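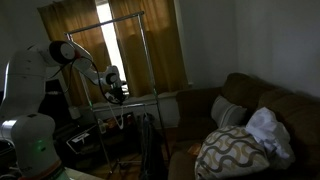

Up the Hill to Gemura Fort

576 steps from the Litinton bus stop, and I loved every one of them! The path climbs through old terraces and then suddenly you're at the north gate, with three stubby towers and the whole valley behind you – I stood there grinning for ages. Biljana Stojanović at the ticket hut lent me a map of the cisterns (ask for it, it's not on display). Go by nine if you want the ramparts to yourself.

Last updated: Monday, January 16, 2023

© Reinaldo Lins | Contact | Back to top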